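Ellendale Tenants Association
Minutes of the October general meeting

The meeting opened at 7:00 p.m. in the ground floor lounge. Minutes of the previous meeting were approved with one correction: the Kovbridge contract covers gutters and downspouts, and does not cover the flat roof over the bike store.

Laundry room. The second dryer is out of service again. Wolde quoted 189 dollars for the repair. Approved. The old sign-up sheet will come down and a new one will go up by the mailboxes. 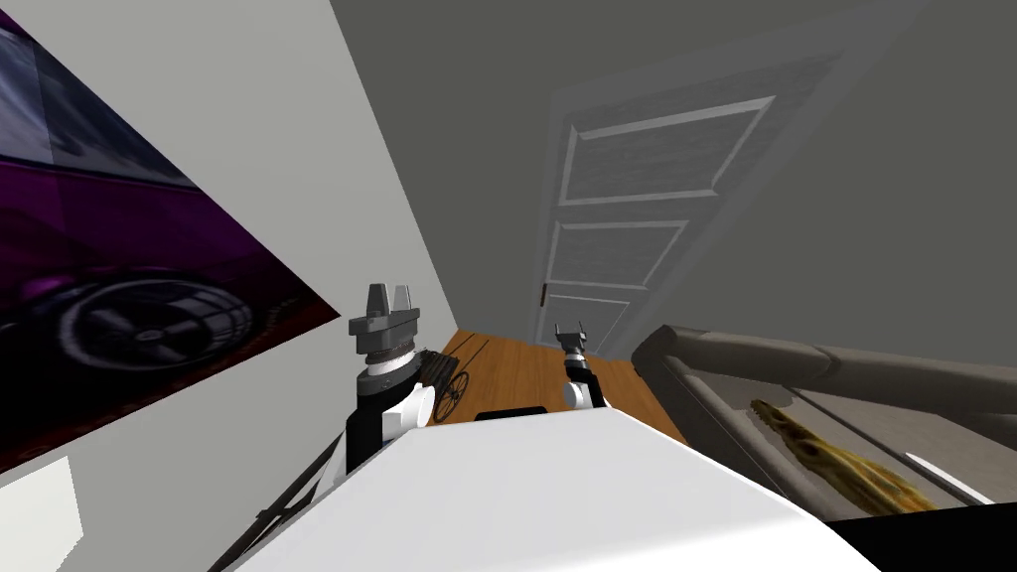 Posted by the Recording Secretary | Filed under: Minutes

Parking. Residents of the Trarstead side asked for 3 visitor spaces near the east entrance. Objections were raised over snow storage. The matter was held over until the plow route is known.

Budget. The balance stands at 1230 dollars. A motion to spend part of it on hallway paint failed. A motion to get a second quote passed.

Heating. Several units on the top floor reported cold radiators in the morning. Residents should send their unit number and the time to the office in writing. Unit 33 has already done so.

Other business. The recycling bins will move back to the north wall. Bikes without a tag will be taken out of the store at the end of the month.

Adjourned at 8:20 p.m.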